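How to Fix a Squeaky Floor Without Falling for the Gadgets

We use cookies to improve your experience. By continuing to browse you accept our cookie policy. Accept | Manage settings

2 comments | 78 shares

Every few months a new product comes along that promises to silence a squeaky floor in minutes. I have tried a fair number of them. Most were a waste of a Saturday's worth of patience, and one left a sticky patch in my hallway that collected dog hair until November. What follows is the method I keep going back to. It is slower than the ads say it should be, and it does not work on every floor.

What makes the noise

A squeak is two things rubbing. Usually it is a board sliding up and down on a nail, or the subfloor moving against a joist. Sometimes it is two boards rubbing edge to edge. People like to tell you that your house is "settling." Maybe. My house is 80 years old and if it hasn't settled by now I don't think it plans to.

You need to know which kind of squeak you have before you buy anything. The shop will happily sell you a kit for the wrong one.

Step 1: Find the spot

Get someone to walk slowly back and forth while you listen, from underneath if you have a basement. Mark the noisy place with painter's tape. Then have them do it again, because the first mark is often wrong. Sound travels along a joist, and I once put three screws into a part of the floor that had never made a sound in its life.

Do this in winter if you can wait. Dry boards shrink and the bad spots get louder. A floor you "fixed" in a humid summer may just be taking a break.

Step 2: Try the cheap thing

For boards rubbing edge to edge, work powdered graphite or plain talc into the gap with a soft brush, lay a cloth over it and walk on it. Wipe up what's left, and be careful, as both can make a finished floor slippery.

I have read claims that this lasts for years. In my back bedroom it lasted 4 weeks. Still, it costs next to nothing and you can't hurt much, so I would try it first.

Skip the spray oils. They can stain the wood, and if you ever want to refinish the floor you will be sorry.

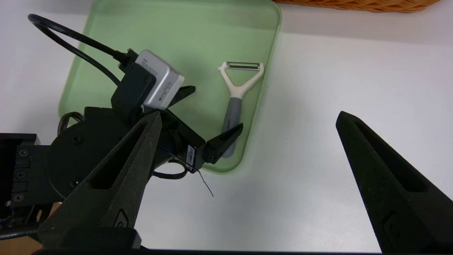 Can you just drive a long screw down through the squeak and be done with it?

Sometimes, but only if it goes into a joist and you have checked for pipes and wires first. A screw that only catches the subfloor can leave the gap underneath just as it was, and a screw that finds a water line gives you a much bigger job than the one you started with.

Step 3: Fix it from below

If you can reach the underside, have your helper stand on the tape mark and step off again. Watch the top of the joist. If you see the subfloor move, you've found the gap.

Take a thin wood shim, put a little carpenter's glue on it and slide it in until it is snug. Stop there. Do not hammer it. A shim that is forced in will lift the floor and open up a new gap farther along, and then you have two squeaks. Every guide says this and I did it anyway.

For a long gap, shims are fiddly. Screw a straight piece of lumber to the side of the joist, tight up against the subfloor, with a bead of construction adhesive along the top.

Step 4: Fix it from above

No basement, or a finished ceiling below? Then you are working from the top. Under carpet, the breakaway screw kits do a decent job. You find the joist, drive the screw through a small guide, and snap the head off below the surface. I used the Gronano kit and it was fine. The Ovlow one looked identical and cost more, and I could not tell you what the extra money bought.

On bare hardwood, drill a pilot hole first, use a trim-head screw and fill the hole with matching putty. "Matching" is a generous word. I tried the Darko putty in oak and it dried closer to peanut butter - test it on a scrap.

When to stop

If the floor dips, bounces or feels soft, put the drill down. That could be rot or a damaged joist, and no amount of talc will help. Pay someone to look at it.

I would also leave a small squeak alone if it isn't bothering anyone. There is still one outside my bathroom, and I have quit chasing it.

Sign up for the Falement newsletter and get new home repair guides in your inbox. Unsubscribe at any time.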